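FOR RELEASE IN FEBRUARY

Urko to open shared repair workshop in Pallville, 400 household items a month the target

PALLVILLE - Urko, the household repair cooperative, will open its second workshop in the old Gál shoe store on the main street this February. Doors open at 9 a.m. Free checks on small appliances all through opening week. No appointment, just bring the thing in.

The Pallville site covers 800 square feet and has 15 benches. Lamps, toasters, chairs, zippers, radios, kids' bikes up to 20 inches. No microwaves and no gas heaters, please - we can't take them and will have to send you home with them.

"People kept driving over from Pallville to our first shop with a kettle on the passenger seat," said Réka Virág, director of Urko. "Nearly an hour each way in traffic. For a kettle. So we went looking for a lease."

Prices stay the same as at the first shop. Diagnosis is free, bench time is charged by the half hour, parts at cost. Members get 2 half hours a month included. Membership forms at the counter or by mail.

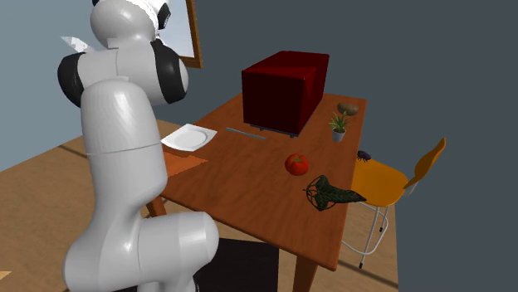

Light blue wall and white arm.

Furniture repair is new for Urko and will be run by Berhanu Hadgu, who spent his working life restoring church pews and stair rails. He'll take loose joints, split seats, wobbly legs and drawers that stick. Veneer work by quote only. Upholstery is not offered yet, ask again in the summer.

Evening classes start the week after opening, 6:30 p.m., eight places each. First up: rewiring a table lamp, then gluing and clamping a chair, then basic sewing machine care with Zsófia Vörös. Bring your own machine to the last one if you can carry it. Tools and glue are suplied.
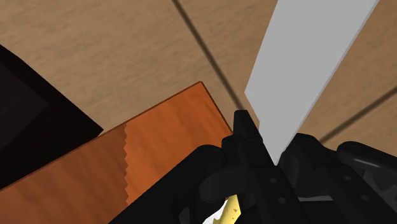 Spare parts will come through Pliletti, which already stocks the first shop. Common items such as switches, cord, fuses and drive belts kept on site. Anything else usually ordered the same day, and customers get a call when it is in. Items not picked up after two months go to the sale shelf.

Parking behind the building, enter from the side street. The front step is being replaced with a ramp - until thats finished use the rear door, which is level.

Urko is still looking for a part time bench technician with small motor experience. Letters to Tamás Oláh at the Pallville address.

Media contact: Rafail Sotiropoulos, Urko press desk. Interviews possible before opening, mornings best.

Related items
Urko winter hours
How to pack a lamp for repair
Pliletti named parts supplier
Sewing machine class: what to bring

Get Urko news by email. Sign up for our monthly newsletter. Unsubscribe any time.

Contact | Copyright Urko. All rights reserved. | Back to top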